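4.2 Remix credits and listener recall

The second part of the study asked whether listeners who know a song through its remix can name the original artist. We drew on the Canpolat catalogue, which lists official remixes released by independent dance labels and records how each contributor is credited on the sleeve and on the streaming page. Entries with fewer than 1000 plays were left out, as were bootlegs and live edits.

From the remaining entries we chose 40 tracks. Each was cut to a 30-second excerpt that began at the first vocal line. Where a remix had no vocal, the excerpt began at the main melodic phrase. Loudness was matched across the set before playback. Participants heard the excerpts through headphones at home, in their own time, and typed the name of any performer they connected with the track. Spelling errors were accepted if two coders agreed on the intended name.

Recall of the remixer was higher than recall of the original vocalist for club releases, and lower for radio edits. The gap narrowed when the vocalist's name came first in the title. Tracks issued by Isetti, which puts all names on one line in the same type size, showed almost no difference between the two. Rinano releases, where the remixer appears in brackets after the title, favoured the vocalist. Akbulut reported a similar pattern for cover versions, although her listeners were older and most of them heard the songs on the radio.
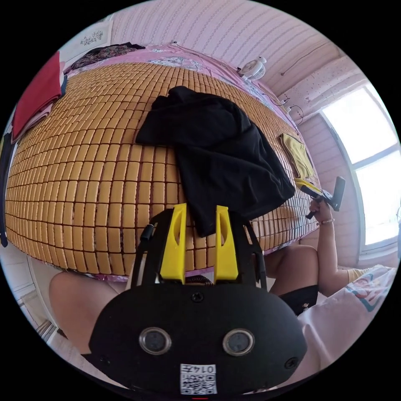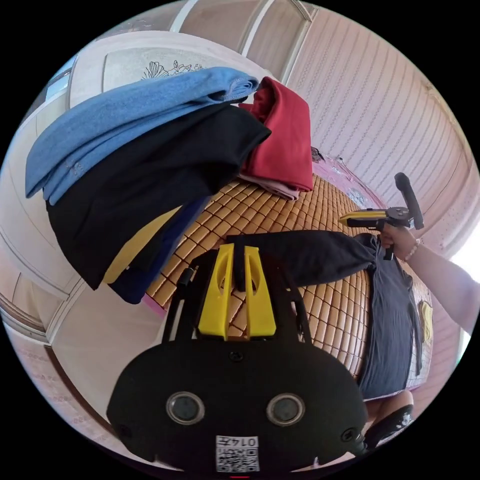

Figure 2. Gripper fingers above a patterned fabric (first picture) and folded garments on a bed (second picture).

Genre labels had a smaller effect than we expected. Listeners who described themselves as house fans did recognize more remixers by name, but they were no better with vocalists than anyone else. A few participants credited a track to the playlist they had found it on. We coded these answers as incorrect and list them separately in the appendix.

One release, the Amar remix set, was withdrawn from streaming in July and had to be dropped from the follow-up session. Its first-session scores are kept in the totals given above, and removing them does not change the direction of any result.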